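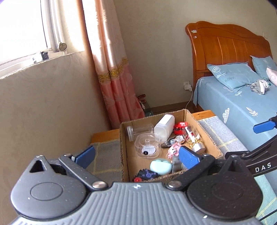 Setting Up and Maintaining the Grimadow Hand-Held Gripper

Zewditu Hadgu
Drurnelcombe Technical College, Robotics Technology
Project report, submitted 06/12/2021

1. Background

The Grimadow gripper is a hand-held tool used in our lab to record picking tasks. The operator carries it by hand and the camera on it records what the fingers do. My project was to take over one gripper, put it in working order, and write down a maintenance routine that the next student can follow. I did not change the design of the tool or the recording software.

When I received the gripper in March it had three faults on its tag: the fingers did not meet evenly, one arm was stiff to open, and a fingertip pad was coming away at the corner. There was no maintenance log, so I could not tell when the pads had last been replaced.

2. Parts covered

The report deals with the arms, the hinges, and the fingertips. Each arm turns in a round black hinge housing with a metal pivot screw near the center, and each ends in a blue rubber-padded fingertip. The ribbed gray housing below the hinges was removed only for cleaning.

3. Hinges

I started with the stiff arm. With the pivot screw out, the arm lifted off and I found old grease packed with dust and fibers on the bearing face. I wiped both faces with a dry cloth, then with alcohol, and put on a thin film of Sulta light grease. The second hinge was in better shape but got the same treatment.

Setting the pivot screws took longer than the cleaning. If the screw is too tight, the arm drags and does not come all the way back. If it is too loose, the fingertip can be pushed sideways by hand and small objects twist out of the grip. The method I settled on is as follows:

Tighten the screw until the arm just begins to drag.
Back it off a little at a time until the arm returns freely from fully closed.
Push the fingertip sideways. If it moves at the hinge, tighten slightly and check the return again.
Mark the screw head and the housing with one line of paint pen.

The paint line shows at a glance whether the screw has turned during use. I would not leave this step out.

4. Fingertip pads

The replacement pads came from Aguiar, which supplies the lab with rubber parts. The old adhesive has to come off completely. On my first try I left a thin patch of it near the tip and the new pad sat slightly high, so the fingers again closed unevenly and I had to peel it off and start over.

After pressing the new pads on, I clamped them lightly and left them for 24 hours before use. To check alignment I closed the fingers on a strip of paper and pulled. The paper should drag the same at both edges of the pad.

5. Checking under use

A bench check does not show everything, so the tool also has to be tried on mixed objects. An open cardboard box of small household things makes a good test, and ours includes a clear jar, a keychain charm, an earbud case, and a round perfume bottle. Smooth round objects show a poor pad quickly. Flat, thin ones show poor alignment at the tips.

I ran 900 grips over 7 days and checked the paint lines at the end of each day. The left screw had moved on day 2. I reset it using the steps in section 3, and it held through the last day. Both pads stayed down. There was some dust on the blue rubber each evening, and a damp cloth took it off.

6. Routine for the next user

Before each session: wipe the pads, look at the paint lines, and open and close the fingers a few times by hand.
Weekly: do the paper test and the sideways push.
When an arm drags: clean and grease the hinge before touching the screw.
When a pad lifts at any edge: replace it. Do not glue the edge back down.

Write every adjustment in the log, including the ones that made no difference.

7. Remaining problems

The arm plates have not been checked for bending, and I had no gauge for it. The grease interval is also a guess. I have put it down as monthly in the log until someone has run the gripper long enough to see when the hinges start to drag again. Spare pads are in the drawer under the Grimadow bench, still in the Aguiar bag.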